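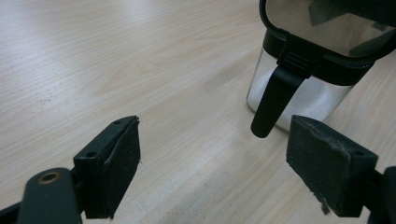 Last changed: January, revision 6

Wollent Shared Kitchen — Tables and Dry Storage Checklist, with comments

Covers the prep table and the glass jars. Stoves, sinks and the walk-in have their own sheets. Mark each line OK, FIX or N/A. A line left blank counts as FIX, whatever you meant by it.

Asset tag for the table: 2118

PART A. TABLETOP

A1. Surface wiped down, no crumbs, no sticky patches.
OK
Comment: Checked by running a dry hand over it. Pale wood hides flour very well, so looking at it from the doorway doesn't count as an inspection. I have seen it done that way.

A2. No cracks, splinters or raised grain.
OK
Comment: There are darker streaks running with the grain. The last sheet had these down as "staining, monitor." I think they're the wood. I've taken them off the monitor list and if they grow I will eat the sheet.

A3. Finish intact.
OK, with doubts
Comment: It has a soft sheen in good light. The supplier's leaflet says the finish is "food safe for life," and I'd like to know whose life. Put a few drops of water on it and see if they bead. If they soak in, write FIX and don't let anyone tell you it's a humid day.

A4. Table steady, load not over 200 lb.
OK
Comment: Steady when leaned on at each corner. The 200 lb figure comes from the Kivano sheet that came with the table. I haven't tested it and don't plan to. Please don't sit on it either.

A5. No hot pans set directly on wood.
N/A at time of check
Comment: Trivets are in the drawer. Whether anyone opens the drawer is another question.

PART B. STORAGE JARS

B1. Glass free of chips and cracks, rim and base both checked.
OK
Comment: Take the lid off for this. Square jars chip at the corners first, in my experience, and the chip you miss is the one under the lid. The jar that lives on the table is square glass with a black lid. Turn it all the way around.

B2. Lid seats properly and comes off without a fight.
OK
Comment: The Drorkano catalog calls its lids airtight. I call them snug. Crackers left in one over a long weekend were not what I'd call crisp. Keep anything that really matters in a sealed bag inside the jar.

B3. Contents labeled with name and date opened.
FIX
Comment: Three sheets in a row now. Somebody always knows what's in the jar until they go on vacation. White powder with no label gets thrown out, and yes, that includes the expensive almond flour.

B4. Jar kept back from the table edge.
OK
Comment: The rule is a hand's width. It used to be given in inches and people argued about the inches.

B5. Jars washed and fully dried before refilling.
Not confirmed
Comment: The wash log says every one of them was done. The log is also filled in with one pen, in one handwriting, down the whole page. Draw your own conclusions. I've asked for initials from now on.

PART C. AROUND THE TABLE

C1. Floor dry, nothing to trip on.
OK

C2. Clear walkway on the long side.
OK
Comment: Fine at 7 a.m. Ask me again at noon.

C3. Overhead light working, no flicker.
OK
Comment: The replacement was sold to us as good for years. So was the one before it.

C4. Oil treatment within the last 60 days.
FIX
Comment: No record found. Yeoh, who supply the oil, recommend 60 days, and Yeoh also sell the oil, so take that as you like. I'd settle for twice a year if it were really done twice a year. Until there's a record, it's FIX.

OPEN ITEMS

B3, labels. Tape and marker are now on the shelf by the door. The marker had better stay there.
B5, wash log. Initials required. Old page kept for comparison.
C4, oil. Needs around an hour with the table out of use, plus overnight to dry. Book it on the wall calendar first — not the morning of a bake order, please.

Return the finished sheet to the tray. Photocopies of the previous sheet with a new month written on top will be sent back.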